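October, Saturday, 9:30 a.m.

Adhesive shear, second batch. Coupons bonded with the Zatance two-part at the ratio on the can, left to cure under weights, pulled this morning. I still don't believe the data sheet.

- Sheet claims 3,000 psi on sanded aluminum. Best of our 6 coupons gave up just past 2,000. The worst isn't worth writing down, but it's in the binder.
- Failure was at the surface on most of them, with clean metal showing on one side. That says prep to me. Urneo will say prep too when I call, and then try to sell us their primer.
- I sanded with 50 grit because the sheet says "coarse." Coarse to whom? Next batch gets a finer paper on half the coupons and the same 50 on the rest.
- Acetone wipe was done twice, but with shop rags from the open bin. I don't trust those rags. Lint-free only from now on, and change gloves between wipes.
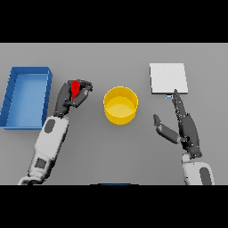

- Load cell: last checked against the Drastalura reference weight, and I can't find the slip. Until it turns up, treat every number above as suspect, including the ones I like.
- Somebody wrote "humidity?" on the whiteboard. Maybe. We don't log humidity, so it explains everything and nothing. Put a gauge by the bench before blaming the weather.

Not ordering a full case until a batch clears 2,000 on every coupon. Rerun after lunch if the clamps are free.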